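Review of the Tiviswood table, small square size

I bought this table for the small room where I sort papers and fix little things. Before it I had an old one from Gemberg, and it was always moving when I wrote on it. The Tiviswood came in one box, with the top and the legs separate, and I needed 18 screws to put it together. The tool in the box is too short for my hand – I used my own.

The color is light brown and quite calm. I like the grain very much. 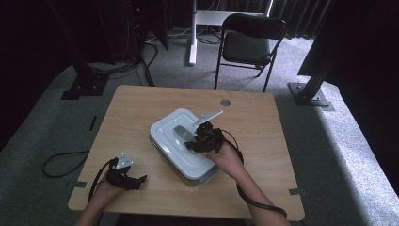
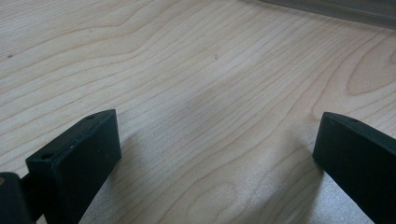
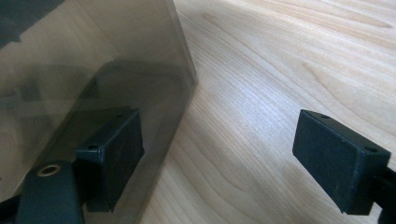
The legs are less good than the top. One of them was 2 mm shorter, so I put a piece of felt under it, and since then the table stands well. I wrote to the shop, Bergmann, and they answered me the next day and offered a new leg, but I did not want to wait until August.

For cleaning I use a soft cloth and a little water. The paper in the box says it can carry 100 kg. I did not try this – my printer and the books are enough for me. I would buy it again, but please check the legs on a flat floor first.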